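Kinesthetic teaching is a method of programming a robot by demonstration. The operator holds the arm by its wrist and guides it through the task while joint positions are recorded. Remote control (teleoperation) serves the same purpose without contact.
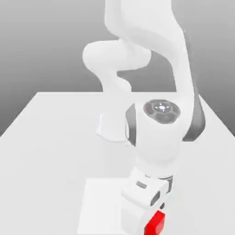

Demonstrations may also be collected in simulation, where resetting a task costs little labour. The Brurkik set, compiled by Halima Briggs and Rasmus Adomaitis, holds 1,337 remote demonstrations and 356 hand-guided ones, each sampled at 20 Hz.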